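Linen Care at the Briston Residence

Reading time: 3 minutes

The linen service at the Briston residence supplies 373 beds across six floors. Its supervisor, who has held the post for six years, agreed to discuss how white cotton is sorted and folded before it returns to the rooms.

"Folding is the stage at which we inspect," she said. "A stain or a pulled thread is easily missed in a full cart. On a table it is visible at once."

The service replaced its pale worktops last August. The supervisor requested a darker surface, having found that white fabric on a white table tired the eyes of her staff. "The edge of the sheet should be the first thing a person sees," she said. "Once the edge is found, the corners follow."

New employees begin with napkins and small cloths before moving on to flat sheets. They are taught to lift a cloth by a single point, let it hang, and look for the nearest corner. Fitted sheets are left until the third week. The supervisor does not set a speed. "A stack that leans has to be done again," she said, "and that takes longer than folding it properly."

Worn sheets are withdrawn and cut into cleaning cloths in the Kalinowski wing, where they are marked with a colored stitch. Asked whether the residence would consider an outside laundry, she replied that the matter had been reviewed and that the present arrangement would continue.
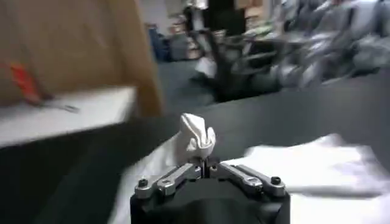
How should a crumpled white sheet be prepared for folding?

Lay it on a clear, clean table, find one hemmed edge, and follow it to a corner. Smooth the fabric outward from that corner with a flat hand before making the first fold.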